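Week 6 handout: Learning two-arm tasks from demonstrations

Reading for this week: the Rollgate report, sections 2 and 4. Skip the appendix on calibration.

The question is how much a policy gains from demonstrations of other tasks. The Rollgate group trained one model on 1521 demonstrations of mixed kitchen tasks, then added 300 of the target task. The comparison model got the 300 alone.

Both models predict a short chunk of joint positions for both arms, plus the two gripper openings. Chunking cuts down on drift – small errors have fewer chances to pile up between predictions.

Know these terms for the discussion:
Action chunk: a run of future commands predicted in one pass
Co-training: mixing target data with data from other tasks
Held-out layout: an arrangement of objects kept out of training
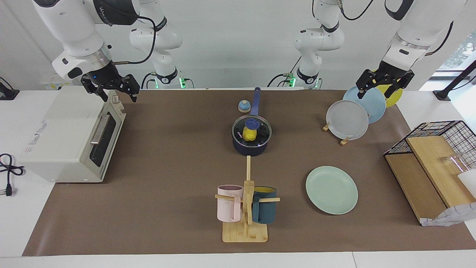

Plates are a hard case for this method. A plate standing on edge gives the fingers only a thin rim to close on, and a small error in position can mean a miss. Mugs on pegs raise a different problem, as the path off the peg matters as much as the grasp.

Before class, write half a page on why co-training might hurt on a task like this. Bring a printed copy.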